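3.2 Farbe an der Wand und das Gefühl für Raumgröße

Jetzt komme ich zu dem Teil, auf den ich mich ehrlich gesagt am meisten gefreut habe: Wandfarben! In der Vorstudie (siehe 2.4) hatte ich ja nur nach Lieblingsfarben gefragt, und das war im Nachhinein ein bisschen naiv, denn wer Blau mag, will noch lange nicht in einem blauen Flur stehen. Für die Hauptstudie habe ich deshalb 26 Personen gebeten, eine Weile in möblierten Zimmern zu sitzen und danach zu schätzen, wie breit der Raum ist. Gestrichen haben wir mit einer matten Farbe aus der Reihe Filtine, zwei Schichten, im Dezember, bei ziemlich trübem Licht (das rächt sich in Abschnitt 3.4 noch).

Insgesamt kamen 2.899 Einzelurteile zusammen, weil alle auch kleine Farbkarten bewerten mussten, jeweils 90 Sekunden pro Serie. Die kräftigen Rottöne ließen die Wand für die meisten näher rücken, und zwar deutlicher, als ich erwartet hätte. Bei den Grautönen tat sich wenig. Spannend fand ich die Türen: Sobald Türblatt und Wand farblich auseinanderlagen, orientierten sich viele an der Tür und schätzten plötzlich recht vernünftig. In den Zimmern in Flendov war das stärker ausgeprägt als in Luvura, wo die Decken niedriger sind, und ich habe dafür noch keine Erklärung, die mir selbst gefällt.

Wie dominant eine solche rot-orange Fläche werden kann, sobald sie schräg ins Blickfeld läuft, sieht man in Abbildung 3.

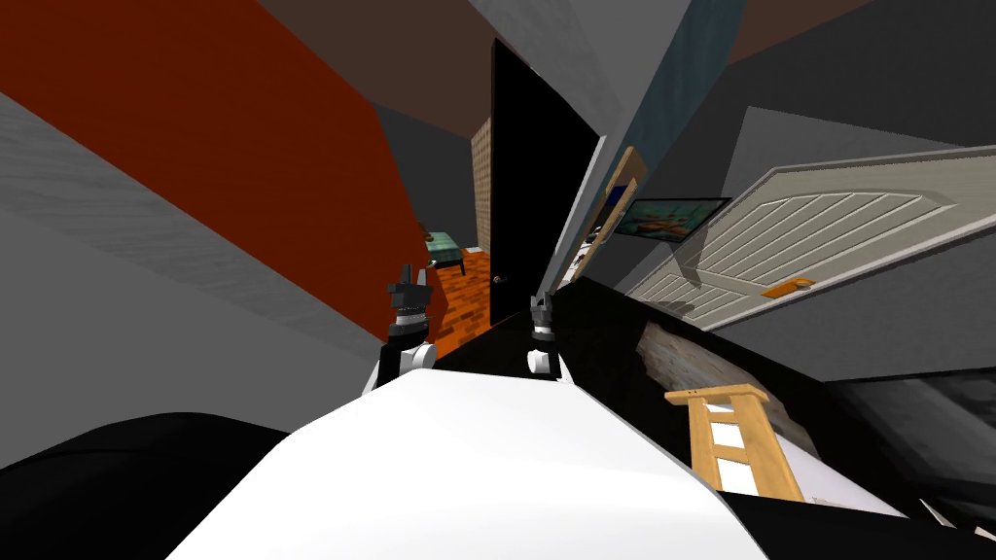 Abb. 3: Große rot-orange Wandfläche in einem gerenderten Innenraum, stark geneigte Ansicht.

Für die Auswertung habe ich die Sugiyama-Skala benutzt, allerdings ohne die letzten beiden Fragen, die im Probelauf ständig missverstanden wurden. Urteile, die unter zwei Sekunden abgegeben wurden, sind rausgeflogen. Die Werte für die einzelnen Farbtöne stehen in Tabelle 5, getrennt nach Vormittag und Nachmittag.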